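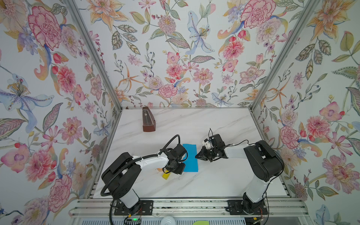
A wooden metronome, a blue cloth and a whole garden of wallpaper.

A good word for the wind-up metronome

Navodbridge Music Circle newsletter, February 9, 2022
By Bleddyn Howells

I have wanted to write about metronomes in this newsletter for ages, and the winter issue finally has room. If you own one of the pyramid kind, the sort that sat on your grandmother's piano and went tock, tock, tock while you stumbled through your scales, please go and get it down from the shelf. They are lovely things! And a lot of them are sitting silent for want of very small attentions.

I play piano (badly) and cello (worse), and I have used a phone app for years. The app is accurate and it's always in my pocket. But last May I bought an old wooden one at the Liridar rummage sale, and I've practiced more since then than I did in the three years before it. I think it's the rod. You can see the beat coming. With a click from a phone, you only find out you're late once you're late, but a swinging pendulum shows you the whole distance between one beat and the next, and you can lean into it. My cello teacher had told me this many times and I nodded every time without listening to her.

So, some notes for anyone bringing one back to life, or thinking about buying one.

Put it on something flat. I mean really flat. A mechanical metronome on a slope goes tock-TOCK, tock-TOCK, like somebody with one heavy shoe, and people assume the clockwork is ruined. Half the "broken" ones I've been handed were standing on a piano lid with a bit of a lean to it, or on a stack of sheet music. A hard tabletop is a good spot. Marble-look counters are great, the smooth kind with the faint gray veins, and they wipe clean in a second. If it still limps on a level surface, slip a folded piece of paper under one side and listen. Try the other side if it gets worse. When the beat evens out, leave the paper where it is and call it a repair.

Hard surfaces do make the sound bigger, by the way. On my kitchen table mine can be heard from the yard. If you live with other people, a folded cloth underneath takes the edge off, though a thick one lets the whole case rock a little and then you're back to limping. One thin layer is plenty. I use a square of felt cut from an old hat.

Wind it gently and stop when it resists. A few turns will do for a practice session. I let mine run down at the end of the day instead of leaving it tight, which is what the man at Gough's repair counter told me to do, and he has been at it a long while. And never force the key. If it won't turn, that's a job for the counter.

The sliding weight goes up for slow and down for fast. Everyone forgets this at least once, me included, and I once tried to play a sarabande at a speed that would have suited a fire drill. On most of them you line up the top edge of the weight with the number you want, but makers differ, so if your tempo seems off, check against a watch. Set it to 60 and let it go for a full minute. If you get 60 ticks, you're fine. A couple either way won't hurt you. You're using it to get steady, and a tick or two over a whole minute is less than any of us drift in four bars.

Now, cleaning. Dust is the enemy of the inside and polish is the enemy of the outside. Wipe the case with a soft dry cloth, following the grain, and do the edges near the base where the fluff collects. If there is a sticky patch (and there is always a sticky patch, children have practiced near these things for generations) use a sponge that has been wrung out until it's barely damp, go over the one spot, and dry it right away. No spray near the open front. Whatever you spray will find its way to the works. For the rod, just a dry cloth and a light hand, with the clockwork stopped. It bends more easily than you'd think and a bent rod will never swing true.

I laid all my cleaning bits out on the table the first time like a surgeon, and then used exactly two of them. A cloth and a sponge. That's the kit. You don't need the little bottles they sell with gold labels.

Where it lives matters too. Keep it off the radiator shelf and out of the window, since old veneer lifts when it gets baked. Mine went to the back left of my table for a while, out of the way of my elbows, and I liked it there because I caught the swing in the corner of my eye without staring at it. Staring is the trap! You start watching the rod like a cat and forget to play.

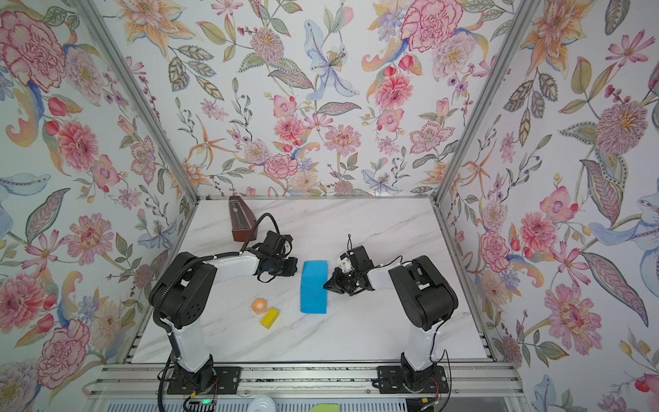
Which brings me to wallpaper, and I promise there is a connection.

Several of you wrote in after the fall issue to ask how to make a practice corner that a person wants to sit in. I got such good letters. One reader in Hesolell practices in a closet with the coats pushed aside, for the sound, and says it's the happiest hour of her day. Another has a desk facing a blank wall and can't stand it for longer than ten minutes. I'm with the second one. I need something to look at between pieces, and for me that something is flowers, the bigger the better.

I know the advice says to keep a practice space plain. White walls, one lamp, no distractions. I tried it and felt like I was waiting for the dentist. Give me large watercolor blooms on a pale background, peonies in pink, lilies in orange, some pale blue to cool it all down, berries and gray-green leaves filling in the gaps. A busy print at that scale turns soft after a day or two. You stop reading it as a pattern and it becomes a kind of weather. And then in the middle of a long rest you look up and notice a bud you hadn't seen before, and that's a small pleasure in an hour that may not have many.

If you'd like to try it without papering a room, do a corner. Three panels of board, one behind the table and one on each side, papered and stood upright, will change the whole feel of a tabletop. You can take them down for company. Choose a pattern with a lot of air in the background so the corner doesn't get gloomy, and let the big flowers fall at eye level when you're seated. I got mine wrong the first time and had a magnificent peony level with my knees. Match the joins at the corners if you have the patience. I had it for one corner and lost it for the other, and I can tell you that leaves are very forgiving and petals are not.

Brown wood looks wonderful against flowers like that. So does bright blue, which I wouldn't have guessed. I used a blue cloth for my table because it was clean, and it made every orange in the paper jump. I've since put the beige one back in the drawer for good.

A word on cost, because people asked. You can spend 685 dollars on a fully restored metronome with papers and a velvet box, and I have admired one at that price through a window in Liridar with my hands firmly in my pockets. You can also spend what I spent, which was less than lunch. Look at rummage sales, look in the cupboards of retired piano teachers (ask first), and look behind the hymn books in any church hall. When you find one, set it on a flat surface, give it two or three turns, and start the rod. Listen for a full minute. You want an even beat that doesn't fade early. Scratches don't matter at all. A missing front cover doesn't matter much either, plenty of people take them off and lose them. A missing weight does, so check for that before you fall in love.

I'm hoping we can get a proper metronome afternoon together in May, once the hall in Navodbridge is warm enough to sit in without coats. Bring the one from your attic, working or otherwise. Gough's have said they'll send someone along with small tools for an hour or two, and we'll have level tables and a big pile of folded paper. I'd also love to hear a whole row of them started together and left to wander in and out of step. I did it once with three and laughed until I had to sit down.

We now have 218 names on the players' list and this newsletter goes out to 1,295 homes, so there must be a fair number of these things ticking out there, or waiting to. Write and tell me about yours. I'd like to know how old it is, who had it before you, and what speed the weight was left at when you got it. Mine was sitting at 76, and I keep wondering what they'd been playing.

Replies for the next issue can go in the box by the hall door or to me directly after rehearsal. If you have leftover flowered wallpaper, even half a roll, please bring that too. I have one more side panel to do and I'm short by two peonies.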